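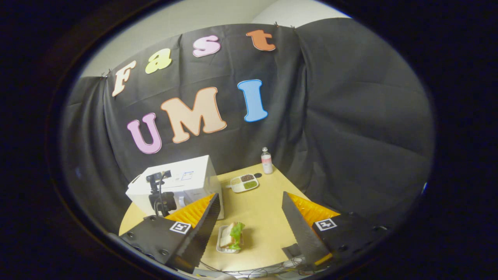

Cut-out letters attached to a black backdrop.

Melham craft fair moves to bigger hall after sign-ups pass 120

The Melham winter craft fair is leaving the old library and going to Clunholm Hall in February. Same hours, 10 a.m. to 4 p.m., same two dollar entry. Kids still free.

Organizers put out the word late this morning after table bookings passed 120. The library rooms hold 70 at a squeeze, and last year people were stuck on the stairs for most of the lunch hour. Fire marshal had already asked for wider aisles. So, Clunholm.

The hall has a ramp on the Asmont Road side and a proper kitchen. Soup and rolls from noon, coffee all day. Card readers should work this time — the library signal was a mess and a lot of sellers ended up cash only.

Anyone who already paid for a table keeps it. New table numbers go out by email, so check your spam folder. Tables are six feet, one chair each, bring a second if you want one. No power along the back wall. If you need an outlet for lamps or a glue gun, say so when you confirm.

Backdrops and banners are okay as long as they stay behind your own table. Clips and pins fine on your own cloth, no tape or nails on the hall walls. The floor was just redone and the hall people are serious about it. Rubber feet on racks please.

The big change is the swap corner. Yarn, fabric ends, felt, buttons, half-used paint, whatever is sitting in the closet. Drop off from 9 a.m., take what you like after 11. Leftovers go to the Mota Street after-school program, which can always use felt and foam sheets. No needles loose in bags, there was an incident.

Parking is the weak spot. The hall lot has 200 spaces and the swim meet next door will want alot of them. The number 8 bus stops at the corner every half hour and there is overflow parking at the Asmont feed store until 3 p.m., after that they lock the gate.

Last year's fair brought in $2563 from entry and the raffle, with $1000 of that going to new shelving for the childrens room at the library. This year's money goes to the same place, for chairs and a rug. Raffle tickets are on sale now at the library front desk and the Clunholm bakery. Top prize is a quilt, queen size, blue and white.

Still a few half tables left as of noon, mostly near the side door. Drafty but cheap. Sign up at the library desk or use the form on the fair page. Waiting list after that.

Snow date is the following weekend, same place, same times. Calls on weather will be posted by 7 a.m. on the fair page and on the hall door.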